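Unit 7 – Paying for It

Course notes, Planning Automation Projects. Instructor: Kadir Sarıgül

Most of you came to this course to learn about robots. Today we do spreadsheets. I'm sorry, and I promise it won't be the last time.

The purchase price

The number on the quote is the one your manager will remember, so it's a pity that it's the least useful number in the project. A quote covers the thing in the crate. It doesn't cover getting the crate through your door, the table it stands on, or the afternoon you lose finding out that the plug is wrong. When the fictional-sounding phrase "ready to run" shows up in a sales letter, write "ready to run what?" in the margin and send it back.

Our running case is Benden, a packing shop that wanted hand-held grippers to record people handling household goods, with an arm to follow once the recordings were good enough. Their January budget had two lines: "grippers" and "other." Other won.

Wear parts

Go through the tool and mark everything that touches something else. Foam on the finger pads is the classic. It costs next to nothing, it frays, the edges tear into strips, and it never appears in the first budget. Benden bought 5 grippers and no spare foam. The supplier, Plirnau, sold replacement pads only in packs of 130, at which point the cheap part stopped being cheap.

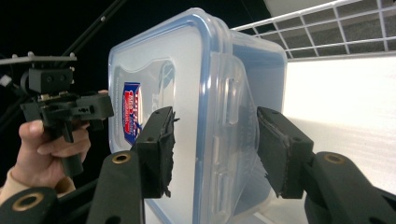
The other half of the wear question is what you ask the fingers to hold. Slick plastic, rounded corners, lids with flaps that fold over the side: all of these are harder on a grip than the tidy blocks in the vendor's demo. Budget for the objects too. Containers crack, lids wander off, and someone will eat lunch out of your test set.

Fasteners and inserts

Screws going straight into plastic are good for a few pad changes. Threaded brass inserts last longer and cost more, and I've yet to meet anyone who regretted paying for them. Ask which you're getting before you sign. Altıntaş answered this question in one line. Toltum sent a brochure.

Hours

Put people in the budget. Somebody changes pads, charges things, checks the recordings and throws out the bad ones. Benden logged 311 hours of this in the first stretch – all of it filed under "other," naturally.

For next time

Take the Benden budget and split "other" into lines a stranger could understand. Add a spares line for every wear part, with a pack size and a delivery time. Keep it to one page. If you use the word "miscellaneous," bring a written defense of it.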